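Packaging and Household Waste
Handout 4: Paper, film and the mixed bag

Read this before the Tuesday session. Bring your notes from Handout 3, as we will use the sorting table again. The terms in the glossary at the end are the ones used in the written test.

4.1 Why paper bags are brown

Kraft paper is made from wood pulp cooked with chemicals that dissolve most of the lignin, the substance that binds wood fibres together. What remains is a long, strong fibre. If the pulp is not bleached, the paper keeps its tan colour. Bleaching gives a whiter sheet but costs more and can weaken the fibre if it is overdone.

Softwoods such as pine and spruce have longer fibres than hardwoods such as birch. Long fibres resist tearing, so bag makers prefer softwood pulp or a blend with a high share of it. Recycled pulp can be added, but each time fibre is pulped again it gets shorter and stiffer. A bag made wholly from recycled fibre usually has to be heavier to carry the same load.

Paper weight is given in grams per square metre (gsm). The grade we handled in the workshop was 98 gsm, from the Bergeron mill sample book. Write the weight next to each sample in your own book if you have not done so.

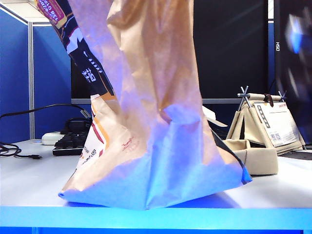

4.2 Strength when wet

Dry paper gets much of its strength from hydrogen bonds between fibres. Water gets between the fibres and loosens those bonds. Untreated kraft loses most of its strength when soaked. Makers can add a wet-strength resin, which helps the sheet hold together in the rain. The same resin makes the paper slower to break down in a pulping tank, and some mills limit how much of it they will take.

You will repeat the soak test in pairs. Cut strips along the grain and across it, and label them before they go in the water. Strips cut along the grain should hold more weight. If yours do not, check the labels first.

4.3 Plastic film

Crisps, biscuits and sweets are mostly sold in film made of more than one layer. A common build is two sheets of polypropylene with printing ink trapped between them, and a very thin coat of aluminium on the inner sheet. The aluminium keeps out light, oxygen and moisture. Fat in the food goes rancid more slowly as a result.

Layered film is hard to recycle. The layers cannot easily be pulled apart, and the ink and metal stay in the melt. Film is also light and flat, so sorting machines tend to send it the same way as paper. This is the main reason many councils ask residents to keep it out of the kerbside box.

The scrunch test is a rough guide to what you have. Crush the wrapper in your hand and let go. Metallised plastic film springs back. Plain foil stays crushed. The test does not tell you which plastic is used.
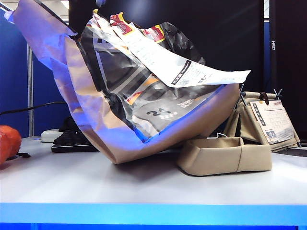

4.4 Case study: Suvurthorpe and Jullport

The two towns share a sorting plant at Nonau but run different collections. Suvurthorpe has a separate box for paper and card. Jullport puts all dry recycling into one bin. In August the plant opened and checked loads from both.

Paper and card checked: 2829 kg
Rejected from the paper line: 950 kg
Number of collection rounds sampled: 2 (one from each town)

Work out the rejected share as a percentage, to one decimal place. Then answer the following in your notebook.

The plant did not record the rejected weight for each town separately. What can and cannot be said about the two systems from these figures?

The sample was taken in one month only. Suggest how the weather or school holidays might affect what goes into the bins.

A rejected load may contain good paper soiled by food or liquid. How would you record this so that it is kept apart from items that should never have been in the load?

4.5 Glossary

Contamination: any material in a load that the plant cannot use, including the right material in too dirty a state.
Grain: the direction in which most fibres lie in a sheet.
Gusset: a folded panel that lets a bag open out.
Laminate: two or more layers bonded into one sheet.
Lignin: the natural binder in wood.
Metallised film: plastic film with a thin metal coat.

Handout 5 covers glass. Soak test results are due at the start of that session.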